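Betreff: Re: [Zakeo-Liste] Kabel am Stehpult, Scheuerstellen

Hallo in die Runde,

am Mittwoch, 1. September 2021, schrieb Okura:
> Mein Stehpult zieht beim Hochfahren das Netzkabel stramm.
> An einer Stelle ist der Mantel schon matt. Reicht da
> Isolierband, oder muss das Kabel neu? Länge ist 175 cm.

Isolierband würde ich lassen, das löst sich nach einem Sommer und klebt dann am Tischbein. Wenn der Mantel nur matt ist, kann das Kabel bleiben. Ist er eingerissen, gehört es ersetzt.

Bei 175 cm wird es knapp. Ich habe im August auf 3 m gewechselt und die Steckdosenleiste unter die Platte geschraubt. Seitdem geht nur noch eine Leitung zur Wand.
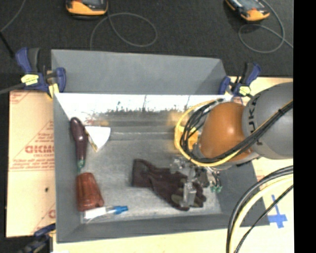
Wichtiger als die Länge ist die Schlaufe. Das Kabel braucht einen weiten Bogen, der die Bewegung aufnimmt, und Halt an einer Stelle, die selbst ruhig liegt. Dicke Leitungen bekommen den größeren Bogen, so wie das gelbe Kabel, das außen um die schwarzen herumläuft. Ein kleiner Binder hält dort das Bündel zusammen - zu fest anziehen würde ich ihn am Pult nicht.

Den Kabelkanal von Perker hatte ich auch, der war mir zu steif.

Gruß
Sani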